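Final Read Checklist for Romance Manuscripts and Advance Copies

March
By Marcus Doucet

I love this stage. The book is written, the edits are in, and all that stands between it and its first readers is one slow, fussy pass. I've put down the checks I do in the order I do them, with comments from my last run, which was on Pletent, book two of the Kurik series by Marcus Ruiz-Ortega. He very kindly said I could quote my notes, embarrassing bits included.

Print it, tick it, scribble on it. Plot secrets have been kept out as far as I could manage!

1. Names and spellings
[x] Every character's name matches the series sheet
[x] Nicknames used only by people who would use them
[ ] Place names match book one
Comment: Ngubane is the hero's surname and it is right all the way through, which made me very happy. The town of Gustness loses its second S in two chapters. Search for the wrong spelling as well as the right one. Also, the hero's sister calls him by a pet name before the dinner where she's supposed to invent it. Small thing, but series readers pounce on that and they're right to.

2. Timeline
[x] Seasons agree with weather, clothes and daylight
[ ] Ages add up across both books
[x] Travel times stay the same between the same two places
Comment: I draw the whole story out on the back of old wallpaper, one strip per month of story time. The love interest was 18 when he left home in book one. In book two he remembers leaving "at seventeen, with one bag". I like the line very much, so I've suggested changing the number and keeping the bag. The ferry crossing is fine.

3. Point of view
[x] Only one head at a time within a chapter
[x] Chapter headings name the right narrator
[ ] Nobody knows something they haven't been told
Comment: chapter 8 is the big one. Ngubane refuses the job offer because of a letter he doesn't read until the following chapter. Marcus had swapped the two chapters late on and it is a much better book for it, the tension is wonderful now, but that one paragraph got left behind. When chapters move, reread both sides of every join.

4. Kisses, bedrooms and arms
[x] Clothes come off once and stay off
[x] Everyone has the usual number of hands
[x] Consent is clear on the page
[ ] Injuries remembered
Comment: he has a cracked rib. He has a cracked rib for the whole first half, he winces at stairs, and then he lifts a grown man on to a kitchen worktop. I laughed out loud and then marked it. A wince would do, or the worktop could be lower. The scene itself is lovely and I wouldn't touch another word.

5. Food, shopping and meals
[x] Allergies and dislikes carried over from book one
[x] Drinks poured are drunk or put down
[ ] Groceries bought are groceries cooked
Comment: my favourite section, because romance is full of people feeding each other. The market scene has them buying lemons, green apples and a melon, and supper that night is somehow a fish pie. Either add fish to the shopping or let them have the odd supper that basket would give them (I vote for the odd supper). Everything else in the kitchen scenes holds up, down to the chipped blue bowl. 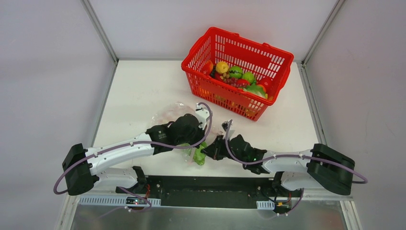 6. Heat level and content notes
[x] Notes at the front match what is in the book
[x] Nothing in the notes gives away the ending
[ ] Same wording on the sales page and inside the copy
Comment: the notes mention grief and a hospital stay, both fair. The sales page leaves out the hospital. Readers who check these things really do check them, so please copy and paste.

7. The blurb
[x] Both heroes named
[x] No scene from the last quarter
[ ] Word count under the shop's limit
Comment: the limit we were given was 3000 characters and the draft came in at 2855, so it squeaks through, but my tick is missing because it's still too long to enjoy. The first two paragraphs are terrific and would do the whole job by themselves. I'd stop at "the wrong boat".

8. The copy itself
[x] Chapter links work
[x] Scene breaks show on a phone as well as a tablet
[ ] Thanks page up to date
[x] "Advance copy" line on the title page
Comment: the thanks page still belongs to book one. It thanks people for reading "my first ever novel", which is sweet but no longer true. Scene breaks vanished at the bottom of two screens on my old phone. Adding a small ornament fixed it.

9. Result
Passed with corrections. Seven unticked boxes to sort out, none of them frightening, and the rib and the letter should go first. I read the last chapter twice, once for the checklist and once because I wanted to. Book three has a title already and I've been told I'm not allowed to put it here.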